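The House Rules
Posted 1/30/23

The rules for the Flarlow job ran to 54 lines, and I had written most of them on the train down from Clurkusberg. They were good lines. I had written rules for warehouses and for a cannery, and I believed I knew what a rule was for.

Line 1 said the arms stop if a person is within reach. Line 2 said the arms do not start again until somebody says so out loud. Line 7 said no garment is to be pulled. If it doesn't come with a light lift, the gripper opens and the arm backs off.

The family had been told all this in a letter. They signed it and put it under a magnet on the refrigerator, and then they went on living in the house, where the laundry had to be done whether I was ready or not.

I stood near the door with my clipboard. The first thing I wrote down was that I had no line for hangers. I had lines for cloth, and lines for hard objects, and a hanger with a shirt on it is both. By lunch I had crossed out "object" in four places and written "thing" over it.
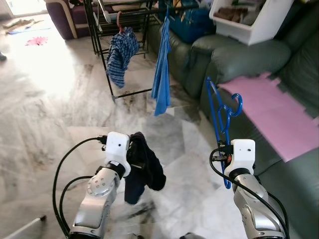
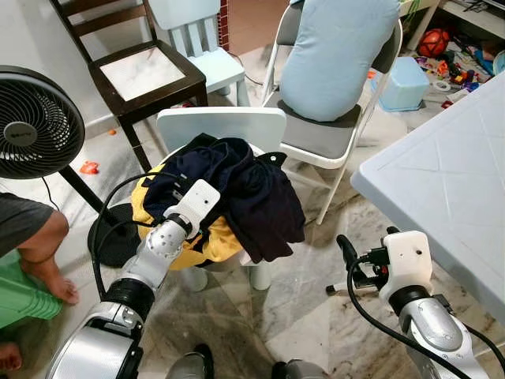
After lunch the argument started, over the phone, and it was about line 19. Line 19 said that clothes go only where clothes belong. I had meant a drawer, a basket or a rack. Dvořáček, at the main office, read it back to me twice and asked who had decided where clothes belong in a house I had been inside for one morning. A rule like that would pass any review, Dvořáček said, and the first person to break it would be whoever lived there. Write down who gets to say where things go. Leave the where to them.

I said that a standard has to be the same in every house or it can't be checked.

The answer was that line 1 was the same in every house, and so was line 7, and I could check those until February if I wanted to.

I hung up and was angry for a while. Then I asked the grandmother where she would like the clean shirts. She said it depended on the weather. I asked what it depended on when it rained. She said it depended on who was home. I wrote all of this down, and it took a page and a half, and none of it could be turned into a line.

In the evening I sat in the kitchen with the list and a pencil. I took out line 19. I took out 20 through 26 as well, which had been there to hold up 19. In their place I put one line - the arms put a thing where the household last said to put it, and if the household has not said, they hold it and ask.

It looked thin on the page. I kept looking at the gap where the other lines had been.

The old list went to Prallilo with the others, where they keep everything. The last time I asked, there were 3,872 rules in that file, and a good many were mine. I suppose someone reads them.

The grandmother came in for a glass of water and saw the pencil marks. She asked if it was finished. I said no, there was still the matter of socks, and what to do when there is only one. She pulled out a chair and told me to write this down.

More stories
The Inspector's Lunch
A Gate for the Cannery
Seven Days at Prallilo
What the Night Shift Signed

Last updated in February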